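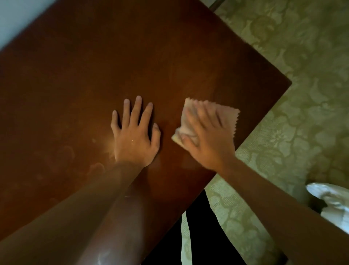 From: Fumiko Yagi
To: stirkix-users
Date: 10 November 2023
Subject: Re: [stirkix-users] Wiping arm drops off the table edge, fault 206

Hello all,

Replying to this under the quote so it stays in one thread:

> We've got the Clener arm at Arklow running the table wiping job on
> Stirkix, and it keeps stopping with fault 206 near the far corner.
> Clearing it and pressing resume gets us going again, so we've mostly
> been doing that. Is it just a fussy sensor? Has anyone found a way to
> turn 206 down a bit? The Ghaffari wrist is the older one, if that
> matters.

Please don't turn it down! And please stop pressing resume with your hands anywhere near the table, I mean it. We had the same fault in July and I did exactly what you're doing, for most of a morning, until the arm went over the edge and kept going down. The gripper came to a stop against the table leg with a proper bang. I was standing next to it holding a mug. No harm done apart from a bent cloth holder and a dent in the leg, but I'd leant across that very corner a minute earlier to pick up a bit of fluff.

What was happening, as far as we could work out from the log, is that the wiping routine pushes down until it feels the force it wants. Fine on a table. When the cloth slides half over the edge, the wrist feels less push back, so the arm presses harder to make up for it. Then the cloth goes over completely, there's nothing under it at all, and the arm goes looking for the table. 206 is the thing that catches this, a moment before it gets silly. Resume starts the same stroke again from where it stopped, so you're beginning with the cloth already hanging over. Ours let us off a few times and then it didn't.
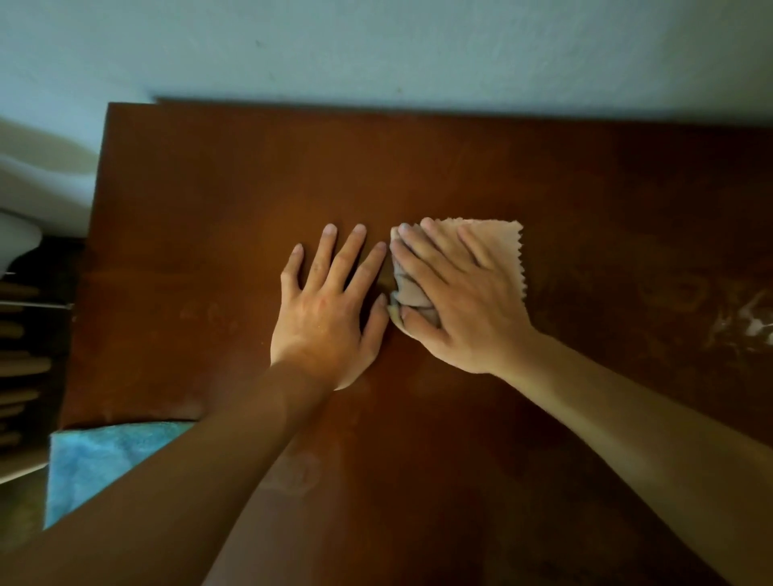 The other half of our trouble was the cloth itself, and I think it's worth checking yours before you blame the wrist. A dry patch of polish grabs it, it bunches up under the pad, and from then on the pad isn't where the software thinks it is. Doing it by hand you get away with all that, with one hand flat on the wood and the other pressing on the folded cloth, and if it crumples under your fingers you just feel it. You can also leave the white streaks over on the right until last. The arm has no such sense, and it'll go straight into them at full pressure because they're next on the path.

So, what we changed. The lowest height is now a hard limit, set a few millimetres under the tabletop, and if the wrist goes past it the drives are cut. The path stops 45 mm short of every edge (yes, you have to finish the border yourself, and yes, people moan). Any 206 sends the arm up and home before it'll accept a new start. And we took resume off the pendant screen altogether, which was the least popular change and the one I'd do first.

We've done around 400 tables since then with two stops, both for a bunched cloth, both with the arm parked safely up in the air afterwards. I don't know whether the older Ghaffari wrist makes it worse. Ours is the newer one and still did it, so I wouldn't wait for a replacement.

Could you post the last 1,000 lines of the log from before a stop? I'd like to see if the force climbs slowly, like ours did, or all at once. If it's all at once I'd look at how the cloth is clipped on.

And measure your table again if anyone's moved it. Ours had been shoved along to get the hoover in.

Fumiko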